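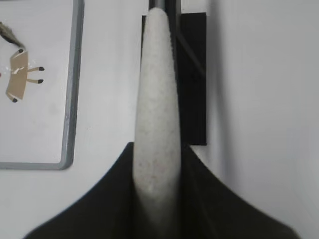 Board size is the wrong place to start, Brotham wrote in its comments on the draft, and a small-kitchen guide should first say which foods need a full-length knife and which do not. Brotham asked that soft fruit be moved ahead of root vegetables for that reason. The request was accepted, and the order of the first two sections has been changed.

**Cosora issues second edition of its small-kitchen cutting guide**

CENDLEY, December 21, 2023 — Cosora, a publisher of household reference material, has released the second edition of its guide to cutting boards and knives for kitchens with limited counter space. The guide runs to 26 pages in eight sections. It replaces the first edition in full. Earlier copies should not be used alongside it, as the section numbers no longer match.

The draft was open for comment for 12 weeks and drew 53 written responses. Most dealt with three topics: printed boards, the placement of soft fruit, and storage of boards that have a handle opening. Comments on sharpening were set aside for a separate leaflet.

### Soft fruit

Section 1 covers peeled and unpeeled soft fruit, including bananas, ripe pears and plums. The guide advises laying long fruit parallel to the long side of the board where the slices are to be kept together, and across it where they are to be pushed off the end into a bowl. A curved fruit is placed on its flattest side. Slices are started at the end farther from the guiding hand. If the fruit rolls, one thin slice is taken from the underside and the cut face is turned down.

A short table lists slice thickness by use. Cereal, baking and freezing are treated separately, with freezing given the thickest cut. 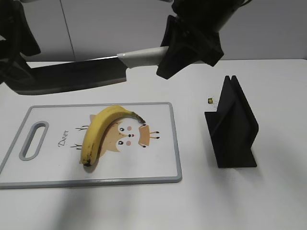 Printed boards have a section of their own in the new edition. The first edition recommended plain surfaces only, and several respondents objected that many households already own a patterned board and have no plan to replace it. The revised text permits printed boards for light work and asks users to check the print for wear at regular intervals. Food may be placed directly over the pattern, as with the banana on the deer board, provided the surface is sound and has been washed. Dark lines in a pattern can hide residue — thin strokes such as antlers or lettering more than large areas of color — and should be brushed along their length during cleaning.

### Knives and storage

Section 4 sets out which blade shapes suit which tasks. A broad, flat blade is rated acceptable for soft fruit, although a smaller knife is easier to control on a short board. The guide makes no recommendation on blade color or coating. Handles are assessed by grip and ease of cleaning only, with attention to the joint between handle and blade.

Boards with a handle opening may be hung or stood on end. When hung, the board should clear the counter and should not rest flat against the wall while damp. The inside edge of the opening needs to be cleaned with a narrow brush. Knives are stored apart from boards and never laid on top of a stack.

### Availability

Lumbantobing will handle print distribution from February. Copies are supplied folded, with the thickness table on a separate card. Schools and community kitchens may reproduce Sections 1 through 4 without charge if the edition number is kept on each sheet. Corrections received after publication will be listed on an insert and carried into the next printing.

Media requests and review copies: Cosora, Publications Desk, Cendley.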